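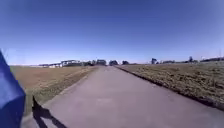 Why does a ride's distance change after it has been uploaded?
The Braneo stores the distance from the wheel sensor, and Vusow throws that away and recalculates from the GPS points unless the bike profile says otherwise.

Ticket 1108
Product: Braneo bike computer, wheel sensor, Vusow sync
Opened by: Irén Deák
Assigned to: Imre Halász
Status: Closed by customer, under protest (see last entry)

Entry from Irén Deák, 7:40 a.m.
My Braneo showed 58 km when I stopped it in the yard. By the time I had showered, Vusow had a shorter figure for the same ride, and when I looked again after supper it had a different shorter figure. I haven't touched anything. I have already done the things your help page tells me to do (restart, sign out, sign in, "check your connection"), none of which has any obvious relation to arithmetic. Please don't send me the help page.

Entry from Imre Halász, support
Thanks for getting in touch. Small differences between device and app are normal with GPS and can be caused by trees, tall buildings or cloud cover. Could you confirm the firmware is current and try a factory reset?

Entry from Irén Deák
Firmware is current. I will not be doing a factory reset, which would wipe the wheel size, the sensor pairing and a winter's worth of rides, to fix a number that was right on the device and wrong on your server. Trees don't explain it either. The figure changed between morning and evening while the computer was lying on the kitchen shelf. Whatever the trees did, they had finished doing it by then.

The route is mostly long straight asphalt path, wide open, the sort of thing where GPS ought to have its easiest day of the year. If it loses distance there I would like to know what it does in town.

Entry from Imre Halász
Understood, please skip the reset. Could you export the original file from the device over the cable (not from the app) and attach it here? Also a screenshot of the bike profile page in Vusow, including the part under "Advanced".

Entry from Irén Deák
Both attached. I note that "Advanced" was folded shut and that there is a setting in it called Distance source, set to Automatic. I have never seen this setting before. What does Automatic mean?

Entry from Imre Halász
Automatic picks the best available source.

Entry from Irén Deák
Best according to whom? I ask seriously. I have a wheel sensor I paid for and calibrated with a tape measure on the garage floor. The app has a chain of dots. If it has chosen the dots I would like to hear the argument.

Entry from Veronika Simon, second line
Hello, I have taken this over from Imre for the file analysis. The file from your device is fine. The wheel sensor record is continuous, there are no dropouts, and the total is 58 km as you say. Vusow received all of it.

What happened next is in two parts. On import, Automatic chose GPS, because the sensor was registered under a bike profile with no wheel size in it. The wheel size lives on the Braneo and is not copied across. Later in the day a background job called track smoothing ran over the ride and cut the corners at bends, which took off some more. That accounts for both of your figures.

Entry from Irén Deák
Thank you, that is the first answer here that contains an answer. It does leave me wondering why the wheel size isn't copied, given that the two things are sold in one box with the word "seamless" on the lid.
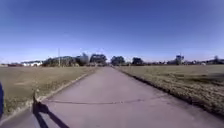
Does a bump or a rough patch in the pavement upset the wheel sensor?
A sensor strapped firmly to the hub only counts turns of the wheel, so an ordinary bump makes no difference to it; a loose strap is another matter, and worth checking by hand before each ride.

Entry from Veronika Simon
I added the above to the ticket because Imre had asked about mounting in a phone note. In your file there is no sign of a loose strap.

Steps to fix, in this order:
Open the bike profile in Vusow, unfold Advanced, and type in the wheel circumference exactly as shown on the Braneo.
Change Distance source from Automatic to Wheel sensor.
Turn off Track smoothing. It is on a separate page, under Maps.
Delete the ride from Vusow and import it again from the cable export.

Entry from Irén Deák
Done. The first attempt gave me the old wrong figure. I had deleted the ride as instructed, and Vusow brought it back from its own trash, with a cheerful message about having found a duplicate. Emptying the trash and importing again gave 58 km. You may want to add that to the steps.

I am going to leave it overnight before I believe it.

Entry from Veronika Simon
Fair enough. I have added the trash step. Leaving the ticket open.

Entry from Irén Deák, 6:15 a.m.
Still 58 km. I also repeated the import on Jolán Bozsik's account, with her permission, as she has the same model from Pintér and had been told by the shop that her sensor was faulty. Her missing distance came back too. She had already ordered a replacement sensor. I have suggested she send it back unopened and I would be interested to know how many other sensors have been declared faulty by a web form.

Entry from Agathe Courtois, customer care
Hi Irén! So glad we could get this sorted for you. I'm closing the ticket and would love to offer you 3 months of Vusow Plus as a thank-you. The wheel size sync has been passed to the product team for a future update.

Entry from Irén Deák
I looked up "future update" on the Flakley forum and found the same promise made to somebody with the previous model, in a thread that was locked afterward. So I'll keep a paper note of the wheel size, thank you.

Please cancel the Plus months. The offer page wants a card number and renews by itself. You can close the ticket, and I would ask that the reason be recorded as "wrong default setting". It currently says "user configuration".

Ticket closed. Reason: user configuration.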